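The cutting board that never cuts

I bought a cutting board in September with the clear intention of becoming a person who makes soup. It is a good board, rectangular and pale, made of long strips of wood glued side by side, with a couple of tan stripes running the length of it like the trim on a station wagon. It cost 87 dollars, a sum I justified out loud to nobody in the kitchen on a Tuesday night. For that money, I said, I would be chopping celery until I died.

I have chopped one stalk of celery on it. Then I went looking for a flat surface for the blocks, and the board has been in the other business ever since.

I should back up. My friend Mireille Guérin moved out of her apartment in the spring and gave me a shoebox of small blocks with the lid taped down. She had printed them over one long winter, when other people were learning to bake. Most are basic geometry, the kind of thing you'd find in a kindergarten, except that if you hold one up to a lamp you can see all the tiny ridges where it was laid down line by line. She called the box Pokel. I asked if that was a game or a brand, and she said it was a word she liked.

There were no instructions. There was a receipt from a noodle place and a note saying "63, I think." Sixty-three what, I have no idea. I haven't counted them and I'm not going to start, that way lies a spreadsheet.

What I do with them is put a few out in the evening and move them around. I realize how that sounds. My brother has a 1,000-piece puzzle of a harbor, which he has been assembling since roughly the invention of harbors, and he gets to call it a hobby. I slide a cylinder two inches to the left and I get looks.

But there is something to it. A table is too big for eight blocks, they look like they've been abandoned there. A tray has a rim, and everything ends up huddled against the rim like guests at a bad party. The board is the right size, and the stripes give you something to line things up with or, if you're feeling loose, to ignore. It also turns out wood is kind to color. Green looks greener on it. Blue looks almost rude.

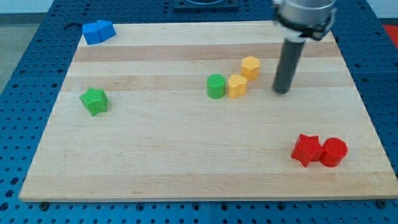

Eight on the board. The house is top left, and the star is leaning again.

The house is two blocks, a cube and a five-sided one with an angled top, and I can't leave them apart. I've tried. I put the cube at one end and the roof piece at the other, went to brush my teeth, and came back out to fix it. They're the same loud royal blue and they plainly know each other. Once they're together you have a house, and once you have a house the rest of the board becomes property. The middle is downtown. The open wood toward the front is what a realtor would call potential.

The star is my problem tenant. I like a star well enough flat, but flat it's just a cookie. Stood up it has some ambition, and it also has a tilt that makes it look as though it's listening for something in the next room. I've come around to the tilt. The green cylinder stands near the center, upright and perfectly calm, and I trust it more than I trust most of my coworkers.

As for the kitchen, I now cut vegetables on the old plastic board, the one with the melted corner from the time I set it on a burner. It does fine. I made a lentil soup on it last weekend, and the soup was also fine, in the sense that I finished it.

Mireille called to ask how the blocks were doing, as if I'd adopted a cat. I told her about the house. There was a pause and she said she'd always made it a boat – cube in back, roof piece on its side, pointing forward. I've been annoyed about it for two days. It's a pretty good boat.

She also says there's a second shoebox.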